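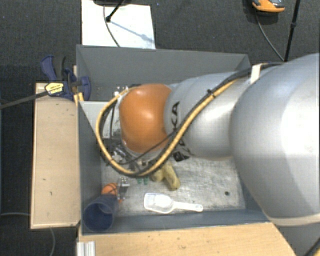 Progress Report: Tustton Youth Football Program
20/07/2023

1. Participation
At the end of June we had 43 players registered in three age groups. They come from Tustton and Tollham. Attendance at practice was good, but it went down in the last two weeks of school because of exams.

2. Matches
The teams played 16 matches in this period. Our oldest group won the return game at Warkgate after losing the first one at home. The match against Castaño was postponed for heavy rain and we still wait for a new date.

3. Equipment and money
From the grant we bought helmets and shoulder pads for the youngest group. There is a balance of $311, and we ask for your permission to use it for bus transport.

4. Next period
Practice starts again in August. We need one more coach with a first aid certificate.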